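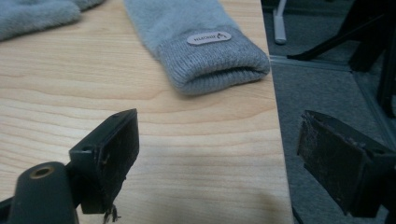

Planning news: the sock task gets a new segmenter

Drallaldale software group, 10 November 2019

Since the last newsletter we have changed the way our software cuts a demonstration into steps. Many readers asked about the sock folding work, so we explain it with this task, although the same code is now used for towels and gloves also.

In the old version, Stondari looked only at the opening of the fingers. When they closed, a step began, and when they opened, the step was finished. For hard objects this was good enough. With socks it gave us a lot of trouble. A person who folds a sock closes the fingers a little, moves, opens a little, touches the cloth again and only then takes it properly. The old segmenter made a separate step from each of these small movements, and the planner received a list of grasps that were never grasps. In one bad recording it found five steps before the sock was lifted for the first time.

The new version uses three signals together: the finger opening, the speed of the hand, and a mask of the cloth from the wrist view. A step is now closed only when the hand is slow and the mask has stopped changing. We wait 120 milliseconds before we accept this. We tried 70 first, and it was too short for thick cloth, which continues to settle after it is released.

We tested both versions on 472 recordings which two of us had marked by hand. The new one agrees with the hand marks much more often. It is still weak in two situations. The first is when both socks touch each other, because the mask then treats them as one object, and a step can stay open until the end of the recording. The second is a pale grey sock in dim light. The edge of the mask moves a little from one image to the next, and the software believes that the cloth is moving. For the second problem we have put a simple smoothing filter, and it helps, but it also makes the end of each step a little late. We would be glad to have a better idea from somebody.

A smaller change concerns the cuff. The planner now asks for the direction of the open end of the sock before it chooses a grasp, and if the perception module is not sure, it can answer "unknown". Before, it had to give an angle in every case, and a wrong angle was worse than none. With "unknown" the planner takes a grasp at the middle of the sock, turns it and looks again. This costs time, but the sock arrives in the correct direction.

For those who use our tools: please update Gasix before you open new recordings. The old viewer reads the files without any error message, but it shows the step borders in the wrong place. The command for converting old recordings is included, and it keeps the hand marks as they were. Please convert a copy first. A batch of 1000 recordings can run overnight on an ordinary office computer.

The settings for Alexiou users are not ready yet. The interface there expects a fixed number of steps, and the new segmenter can return any number, so we must change both sides. We plan this for December. Until then, please stay with the old segmenter if your project depends on it, and send us recordings where the step borders look wrong to you, with a short note saying where you would put them.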